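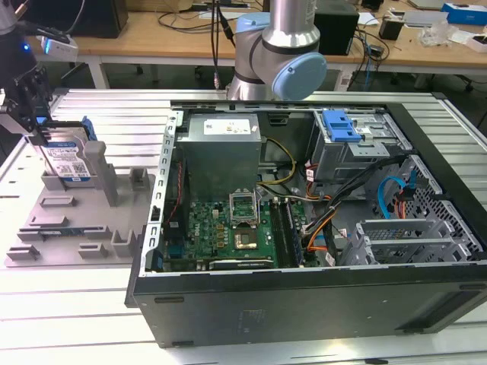
March, and I have finally seen the inside of a computer properly! I've used one nearly every day of my working life and until this morning I couldn't have told you what lived in there beyond "a fan, probably". I caught the 62 from Fumisham with my sandwiches and my reading glasses and was at the bench in Jodthorpe well before ten, far too early, with Hooman still finishing his toast. And then there it was, a great black tower lying on its side with everything on show. The board is green and has a Dell logo near the middle, and the processor socket was standing open with its little metal bracket up, like a tiny bed with the covers thrown back. I stared into it for ages. The hard drive was what surprised me most, for some reason. I'd imagined something more mysterious, and it's a neat metal slab with a white label full of barcodes and a blue band along the bottom. You could mistake it for a box of good mints.

Hooman Mahmoudi is a wonderful person to learn from. He never takes the thing off you. If you go quiet he goes quiet too, and waits, and drinks his tea, and eventually you say "is it that one?" and he says "have a look", and you have a look. I asked him what the big silvery box in the corner was and he told me to follow the wires and guess. Well, all the fat yellow and black ones come looping out of it, so even I managed that. Power supply! I was ridiculously pleased with myself.

I'm writing it all down in the Dreltormont notebook (the green one I was saving for something special and which has sat in the drawer since my birthday). Parts on the left-hand page, what they do on the right. The right-hand page has more gaps than I would like. Things I do have: the long dark slots are for the memory. The card along the bottom edge of the board is an expansion card, and can be for all sorts, so don't assume. The square gold patch is where I kept wanting to put my finger and mustn't. Hooman says skin is greasy even when you've washed it, and I've washed mine so often today that my knuckles have gone red.

Erzsébet Bíró came over from the next building in her enormous cardigan to see how I was getting on, and stayed for most of an hour. She used to mend radios with her father and she's very rude about modern wiring. She does like a drive bay though. We both do now! You wouldn't think a plastic latch could give so much pleasure, but they've made the ones in this case bright blue so you know exactly where your fingers are supposed to go, and I think that is one of the kindest bits of design I've met in years. Why isn't everything like this? My boiler should have blue bits. My car should have blue bits. I said so, at length, and Erzsébet said the trouble with my car was that it would need to be all blue bits. 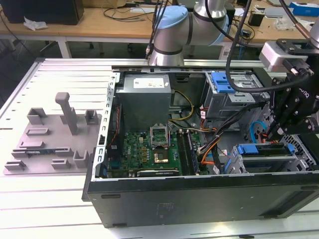
The tower on its side with the panel off. Blue handle at the top of the drive cage, blue latch lower down.

Lunch at Lahlou, the lentil soup and that flat bread with the seeds, and we talked about cables all the way through it, poor waiter. I had got in a muddle over which ones carry power and which ones carry the actual information, and Hooman drew it on the back of the bill. The coloured bundles are power, orange and yellow and black and so on, and the light blue flat sort is a SATA cable and takes the data to and from the drive. So a drive needs both. One to wake it up and one to talk to it. He said that was near enough, and I have written it in the notebook in capitals.

He also told me that the connector on a SATA cable is shaped like a letter L inside so that it only goes on one way round, and if it isn't going on, then stop and look, don't shove. I am a shover by nature. I've shoved vacuum cleaner bags, I've shoved the tray into the oven sideways, I once shoved a USB stick in so hard that it had to be taken out with pliers. So "stop and look" is going at the top of tomorrow's page, and possibly on the fridge.

We went back for the afternoon and it was all cables, cables, cables. They have a life of their own. You tuck one down and another one rises up to see what's going on, and the power wires are so stiff where they come over the top of the plug that they make a proper arch, and everything else has to find its way round.

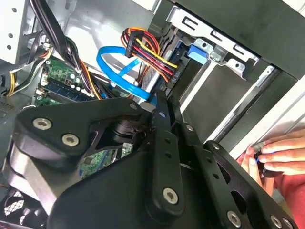 I did get better at it. By 3 o'clock I had stopped holding my breath every time anything went near the board, and I'd started to see routes through the tangle where in the morning I had only seen spaghetti. Hooman says that's how it goes with all of it, you look and look and then one day it's a street map. I'm not at the street map yet. I know the high street and the turning for the post office.

Oh, and I must put down about the grey tray, or I shall forget. It sits beside the case and it's all blocks and slots and low ridges, for keeping the parts in while they're out of the machine, and I want one for my sewing things. Everything standing up where you can see it! I've had bobbins loose in a biscuit tin for as long as I've had bobbins. I measured nothing and drew it very badly, so I'll have to take a ruler next time.

Caught the bus home with my head full. Erzsébet has lent me a book on how computers work, 600 pages with hardly a picture in it, and I read 12 of them before Fumisham and understood perhaps two, and those were the ones about the man who wrote it. I don't mind a bit. I kept looking at the bus ticket machine and wondering what was inside it.

Feet ache, back aches, the cat is furious about her supper. Questions for Hooman: what exactly is the expansion card for, can you put memory in the wrong slot, and what happens to the old drives. Also ask whether he wants the big lamp from the spare room, I never use it and it would be good over that bench. Must find the flask lid before then. Bed now, with the book.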